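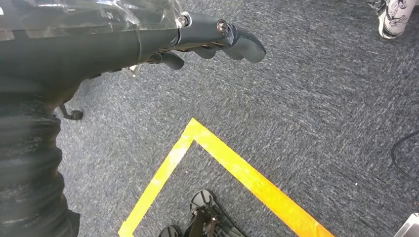

Resetting the wrist view between runs

Quick notes from the Pivon handover trials, as promised. Rhys Pearce asked for them before July so here they are, rough.

What we found: policy trained on wrist view only did fine until the start pose drifted. Then it fell apart. Fixing the start pose got us from 4 good handovers in 21 to nearly all of them. Same weights, no retraining.

How to do it:

1. Tape a right-angle corner on the carpet. Yellow shows up well against grey. Press the ends down hard, they lift.

2. Bring the arm over until the hand sits above the point of the corner, fingers going past it. Check on the wrist feed, not by eye from your chair.

3. Save the pose in Skirus. Name it properly. "test2new" is no use to anyone.

4. Run 3 dry passes, no object. Compare first frames. If the corner has moved in the picture, go back to step 2.

5. Record. Re-check after every 2 blocks, more if somebody has leant on the base.

Faded tape is ok, missing tape is not. Dont swap colours halfway through a set, we did and had to bin the lot.

Still to do: same thing on the Mudgway floor, which is shinier. Will add numbers when I have them.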